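Visit report: Fosex open day, Rellville
2023-11-20

We went to Rellville to see what it would take to set up our own station for recording hand work, and what we should ask for in next year's budget. Fosex opened its lab for the afternoon. The tour itself was short, and most of the time went to questions on cost and floor space.
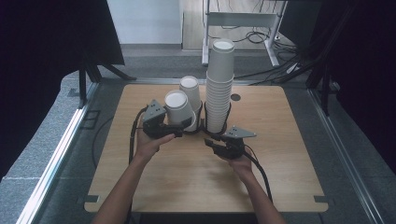 Our budget line covers a pair of handheld grippers, one table and the computer behind them. Fosex quoted 10 weeks for delivery of a pair, and the lead time worries us more than the price. Spare parts come from Seyoum, which asks for a minimum order. Cables need their own line, and so does some way of routing them. Each gripper has a thick black cable, and one of them runs down the left side of the table beside the operator's forearm. We had planned on an overhead arm for this and will keep it in the request.

The goods handled at the station cost very little. Plain paper cups come in cartons of 1,000, and one carton should last us through the first phase. The larger expense is operator time. Fosex plans on 344 usable recordings per station per month, and our first estimate was 400. We will use the lower number. It leaves some room for training days, which we had left out.

We also asked about inspection. The stacking job depends on the cups nesting cleanly, so the view from the tool has to show the rim and the inside well enough to judge.

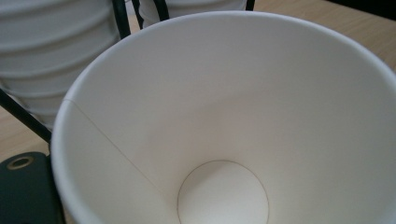 A visitor from Rornura told us that the first year of support had cost them more than the grippers had, and that we should get the service terms in writing before picking a model. They had signed for one station and later paid extra to have the second covered.

Points to settle before the November meeting closes the request:

Service contract for one station or two
Overhead cable arm, bought or built in our shop
Spare parts order with Seyoum, shared with the other site if they agree
Floor space – the corner by the loading door is still the first choice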